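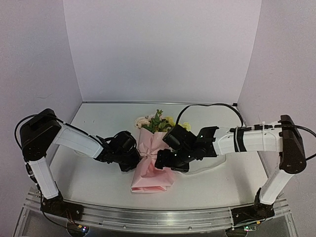

Climate marchers blocked the main bridge in Kirby for over 12 hours in October, calling on the town to drop its heating contract with Jarnar. Police moved in shortly before 6 a.m. and detained 31 people. All were released without charge by noon.

The group behind the march, Plillia, wants the gas plant on De Haan Road closed within two years.
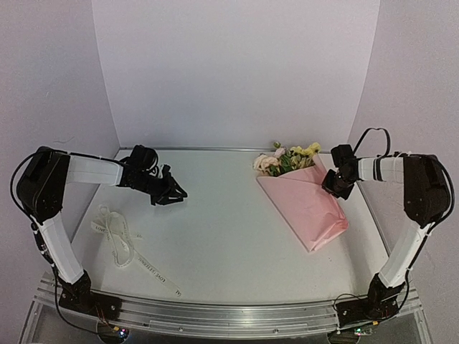

Jarnar says the plant heats 98 apartment buildings and that no replacement is ready. The town council will vote on the contract next month – a delay is possible if members ask for a new cost study.

We use cookies to improve your experience. By continuing to read, you accept our cookie policy.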